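November, late, kitchen table

Went in this morning determined to have a quiet day and was met at the door by the smell of warm motor. It is a smell I have come to know well. It is somewhere between a hairdryer and a burnt crumpet, and it means that the arm has been holding on to something it should have let go of.

The facts, as far as I could get them out of the log before my coffee went cold. At 310 cycles into the overnight run the gripper closed on a piece of cloth, felt the cloth squash, decided the squashing meant it hadn't closed yet, and closed some more. It then carried on deciding this for 47 minutes. There is a limit in the software for exactly this situation. The limit was set to 60, which would have been splendid if the unit had been seconds. Somebody had typed it in as minutes. The somebody has my initials.

Loretta was very decent about it, by which I mean she said nothing and wrote the number on the whiteboard and drew a box round it. She has a whole row of boxes up there now. Mine are the ones in green.

We did the usual things. Power off, tag on the isolator, wait, fingers out. I am strict about the fingers since the business with the Nalley gripper in the spring, when I reached in to free a sock and learned that "idle" and "off" are different words. The nail grew back a funny shape. Soledad says it gives me authority when I do the safety talk.

After lunch we brought it back up at a quarter speed to see whether it would do it again while we were watching. Of course it wouldn't. It behaved like a child whose grandmother has come to tea. Picked, lifted, let go, picked, lifted, let go, for the best part of an hour, with Soledad standing there with her hand over the stop button and her face slowly going blank. I suggested we turn our backs and pretend to talk about something else. She said she had considered it.

What we really wanted to know was how it copes when the cloth is up against something hard. On a bare bench there is only one thing to feel. Put a thin upright bit of plastic next to the fabric and the poor finger has two, one that gives and one that doesn't, and I have suspected for weeks that it can't tell which of them it is leaning on.
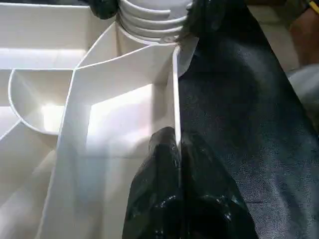
Anyway, the motor current climbed and stayed up, and the software reported a firm and successful grasp, in the cheerful tone it uses for everything. Soledad hit the stop. So there was our fault, at twenty to four, with the light going outside and Loretta already in her coat. She took the coat off again, I will give her that.

We got it twice more before five. Both times the same: the finger meets something that doesn't give, the controller thinks "aha, an object", and it squeezes for all it's worth. Which explains the overnight run, more or less, although it doesn't explain why Aradex have a paragraph in their manual telling us this cannot occur. I have read the paragraph aloud to the arm. I have also written to Aradex, politely, and had back an automatic reply thanking me for my interest in their spring catalogue.

For now the limit is set to two seconds, checked by Loretta, checked again by Soledad, and I am not allowed to touch it. There is a second cut-out on the motor temperature as well, at 42, and the plan is to ring Priedītis in the morning about a softer fingertip. The old tip is scuffed along one side and I don't like the look of the seam. No unattended running until that is sorted, so there go the nights, and I shall have to tell the Wukville people that their numbers will be late. They will be nice about it for one email.

Filled in the incident form on the bus. There is a box that says "Was anyone hurt?" and a box that says "Could anyone have been?" and I sat over the second one all the way to the roundabout. If one of us had come in early and gone to tug the cloth free, half asleep, the way I did with the sock, then yes. I ticked it. The form then asked me to describe the lessons learned in fewer words than it takes to write my name, so I put "units".

No milk in the house. Toast for supper. Must find the green pen and hide it.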